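Search this site Go

4 min read

Every few months somebody sends me an article about the five-day novel, the four-hour language or the 2-minute habit. The latest came from my friend Sidra Bajwa, who means well, and it said that anyone can become good at anything by keeping a streak. You do the thing daily, you mark the day, you never break the chain. I have my doubts.

I kept a streak once. It was Bulgarian, on an app called Skeltden, and it lasted 153 days. By the end I could tell a waiter that the horse was drinking milk. What I had really learned was how to finish a lesson at 11:50 at night with one eye shut. I picked the easy review sets when I was tired, and I was tired a lot. The app was delighted with me the whole time.

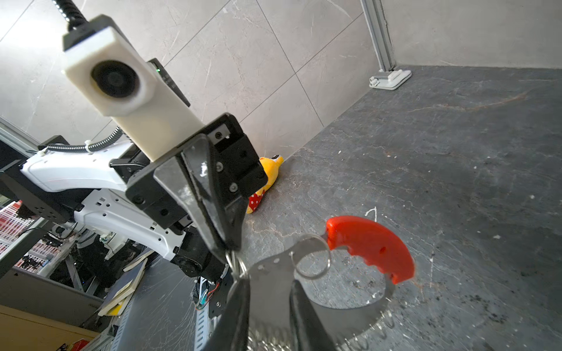

A red-handled metal tool between two gripper fingers.

The streak people have an answer for this. Showing up is the hard part, they say, and skill follows. Does it? My uncle showed up at the piano every evening for most of his adult life and played the same waltz with the same wrong note in the ninth bar. He enjoyed himself, and good for him. But if daily practice worked the way the articles say, that note would have been fixed before I was born.

Arif Mridha, whose book on the subject has been pressed on me by three different people, claims that 1,000 days of anything will change your life. I read it looking for the evidence and found a great many stories about runners. The runners who gave up on day 40 and were perfectly happy do not get a chapter. Neither do the ones who ran on a bad knee to save the number, and I know two of those.

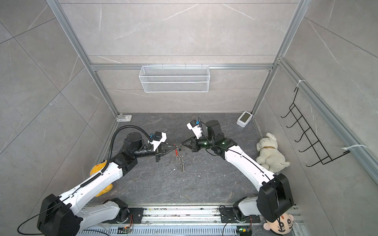
PROVIDENCE, May 2021

I went back through my old notebooks this week to see if I was being unfair. The longest run in there is 1,298 days of a diary, which sounds grand until you read it. Pages and pages say "Rain. Work. Soup." The good entries come after gaps, when I had been away from the thing long enough to have something to say.

So I am not against practice. I am against the counter. Once a number is sitting there, you start working for the number, and it is a cheap boss that will take anything you hand it. My old teacher Rokeya Kumarasinghe used to send students home if they were only going through the motions. Go for a walk, she would say, and come back when you are annoyed by how bad it sounds.

Sidra tells me she is on day 60 of sketching. I asked to see a drawing and she showed me the calendar.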